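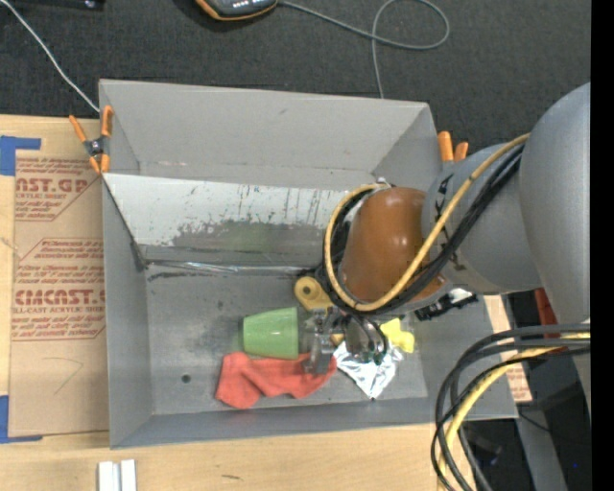

Zoo animal care, unit 2: births in captive groups
Notes P. Birkett, updated 25/09/2020

Before the birth
Keep the routine boring. Same keepers, same feed times, same doors. First-time mothers especially. Weigh her weekly if she'll step on the scale by herself, don't force it.
Move her or leave her? Depends on species. Social monkeys: usually leave in the group, the young females learn by watching. Many small cats: seperate den, male out of the way well before.

At the birth
Watch from a distance. Write down times: first straining, birth, first suckle, afterbirth. No suckle = ring the vet, dont wait for the shift to end.

Case: Lockwood tapirs
Shirley Cropper's write-up is in the reading pack. Calf stood quickly but kept missing the teat. Staff held off, calf fed in the end. Compare with Dornmont, where they stepped in early and the mother lost interest. Which would you have done? Have an opinion ready for the seminar.

Hand rearing
Last resort. Costs: night feeds, staff hours, and an animal that may not know how to behave with its own kind. Weigh at the same time each day. Birth weight in the tapir example 2,740 g, plot it yourselves from the table.

Telling the public
When to announce? Thulani Van Wyk's view - after the first vet check. Some places go sooner for the visitors. Naming votes are fine, keep them away from the keepers' records, use the ID number there.

Reading for October: Insaurralde ch. 2, and the Lockwood pack. Short answer on hand rearing, 1,000 words max, to Beverley Hollis.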